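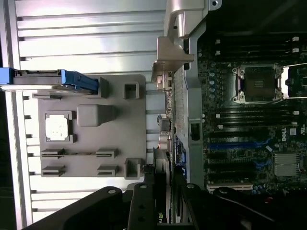
Old Dell, new tray (thread)

1 min read

1/ Desktop teardown day! The gray tray is my favorite thing on the bench - the processor gets its own little square spot, so I can't set my coffee on it. Again.

2/ Slotted clips look right for memory or cards. I used to keep sticks in a cereal bowl. Do not do this, people!!

3/ The drives ride in these bright blue holders and I love them more than I should. Blue plastic = something you can grab. Good system, old Dell.

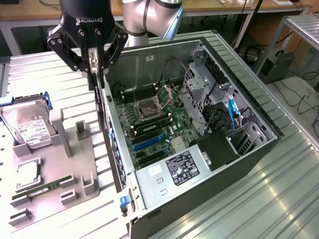

4/ Anyway, next up is thermal paste. I've got half a tube of Jisik left from April and I'm hoping it's still good - will report back.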